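My visit to the Womness open day

September 14, 2024

I promised to some of my readers that I would write about the open day, and it took me longer than I wanted. My notes were in three languages and half of them I could not read anymore.

Womness is a small company that prepares training material for robots. I learned about them from a flyer in the library in Pralley, where I go for my English conversation group. The flyer said "Come and teach a robot to pick fruit", and below it a phone number and an address. I worked 16 years in a packing house for citrus before my knees decided otherwise, so of course I called.

The address was in Mabaso Street, on the second floor, and when I came up the stairs I thought I had made a mistake. I expected a hall with yellow lines on the floor and a fence, as we had at the packing house for the palletizer. It was a home. There was a living room, people were taking off their jackets, and somebody asked me if I wanted tea.

The person who guided us was Nokuthula Sithole. She speaks quickly but very clearly, and she was patient with my questions, of which I had many. She explained that the company has a small office for the computers, but the recording is done in ordinary homes, because a robot that has learned only in a laboratory becomes confused in a room with a television and furniture. The same orange looks different under a different lamp. I know this from my own work. Under the old tubes in our hall we sometimes sent good fruit to the juice line, because it looked green to us.

The method is simpler than I imagined. You do not program the movement. You take in your hand a gripper with two fingers, with a camera on it, and you do the job yourself, slowly, and the camera keeps what the gripper "sees". Later the computer studies many of these recordings and tries to find out what is common in them. The company calls the tool Hokow, which I first wrote down as "how cow". I asked if it was the name of a person. She said it was only a name that was still free on the internet.

We were divided in pairs and each pair had a turn at the table. The task was to take fruit out of a cardboard box. You approach from above, open the fingers, go down, close, lift, and then put the fruit on the table. One such exercise, from start to finish, they call an episode. Before our group came, the house had recorded 800 episodes of this one task, and they wanted 1633 in total. I asked why exactly 1633. It was what remained from the order of the customer after another house had done its part.

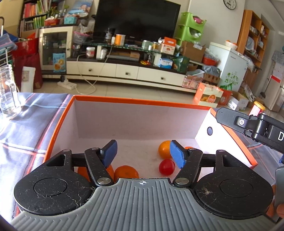 My first attempts were poor. With the bare hand you feel at once how heavy the orange is and where the skin gives a little. With the tool all of this disappears, you have only your eyes and a bit of resistance in the grip. I pressed too much, as every beginner in the packing house also does. We used to tell new people: hold it like an egg that belongs to your neighbor. I told this to Nokuthula and she wrote it down.

The other difficulty is the walls of the box. If the fruit lies near the side, one finger has no place to go between, and you must first push the fruit to the middle or come in with the tool turned. My partner, a student of mechanical engineering, wanted to calculate the best angle. I said to him that he should just try it. We both managed in the end – he with his angle and I with pushing – and Nokuthula said that both are useful, so the computer does not learn that there is only one way.

Small fruit is a separate problem. A cherry tomato does not forgive. If the fingers do not meet it in the center it rolls away, and then you have to follow it over the floor of the box like a cat. They mix small and large on purpose. I find this a good idea, although in a real packing line nobody would ever put a tomato together with oranges, and I said so.

After the tea there was a time for questions. A woman asked if the robot will take the jobs of people who pick and pack. Nokuthula did not give a quick answer, and I respected her for that. She said the robots of their customers are at present slower than a person, and that she does not know how it will be in ten years. My own opinion is mixed. I have seen machines come before. The optical sorter took away the worst job we had, standing and looking at a belt for a whole shift, and I was not sad for it. But two of my colleagues from that belt did not find other work quickly, and I was sad for them.

I also asked what happens with the recordings, because a home is private. She said that the family signs a paper and can look at everything before it leaves the house. I would have liked to see this paper, but it was getting late and I had to catch my bus.

They will have another open day in October, with folding towels. It costs nothing, but you must call before because the room is not big, and the street has very few places for parking. Roughly 200 meters up the hill there is a bus stop, and the driver will tell you where to get off if you ask him. I put my name on the list for the towels. My wife says that I should first practice at home.

Contact | Copyright 2024, all texts by the author of this blog | Back to top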